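Cirnport Residents' Forum
Board: Halls and Shared Facilities
Topic: Proposed changes to the kitchen hire rules at Olmedo Hall

Posted by: F_Dunbar (Hall Secretary)
Members are invited to comment on the draft hire rules for the kitchen at Olmedo Hall, which are due to take effect in February. The principal changes are as follows. The deposit will rise from 60 to 100. Hirers will be required to leave the kitchen by 10 p.m. Food left on the premises after a booking will be disposed of the following morning. Comments received by Wednesday will be placed before the management group.
Flora Dunbar

Posted by: harbourside78
I wish to record an objection to the increase in the deposit. The smaller groups that use the hall, the lunch club among them, hold very little in reserve, and 100 is a considerable sum to have tied up for the length of a season. Were there many claims against the deposit last year? The draft does not say.

Posted by: F_Dunbar (Hall Secretary)
There were two. The larger concerned the oven door, for which the repair was invoiced at 843. The deposit met only a small part of that amount, and the remainder was paid from the general fund.

Posted by: Plosatau_Lane
With respect, a single oven door is a poor foundation for a general increase. The hirer responsible should have been asked to pay. The present agreement already allows for this at clause 7, and I should like to know whether the clause was applied.

Posted by: N.Kaplan
I write on behalf of the Vadano Supper Group, which has hired the kitchen every month for the past four years. We have no objection to the deposit. Our concern is with the disposal of food. Bread and other baked goods keep perfectly well overnight, and our members have been in the habit of collecting what remains the next day. I would ask that the rule be limited to chilled and cooked dishes.
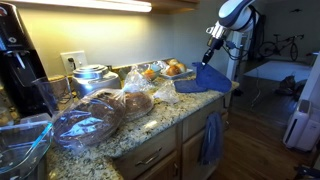
The second matter is the list of items that hirers must supply for themselves. The draft adds tea towels, oven gloves and washing-up cloths to that list, all of which the hall has provided until now. I consider this a mistake. Groups will forget them, and hot trays will be lifted with whatever comes to hand. A blue cloth such as the one on the granite worktop, kept within reach of the baking, costs the hall very little. The same may be said of a shallow tray like the white one with the three rolls in it, and I ask that trays also remain among the items provided.
Nurhan Kaplan

Posted by: harbourside78
I support the point about bread. I am less certain about the cloths. On two occasions I have found those in the drawer in a condition that I would not wish to use near food. If they are to be provided, somebody must be made responsible for laundering them.

Posted by: Plosatau_Lane
Agreed as to laundering. I remain opposed to the 10 p.m. rule – an evening booking ends at half past nine, and thirty minutes does not allow for washing up after a full sitting.

Posted by: F_Dunbar (Hall Secretary)
I am grateful for these comments. Clause 7 was applied, but the group concerned has since disbanded and no payment was received. The wording on food will be amended to refer to chilled and cooked dishes only. The question of cloths and gloves will be put to the management group together with a quotation for laundry.
On the closing time, I am unable to offer a change. The limit is a condition of the hall's licence.

Posted by: Plosatau_Lane
In that case the evening booking should end at nine, and the charge should be reduced accordingly. I shall submit this in writing before Wednesday.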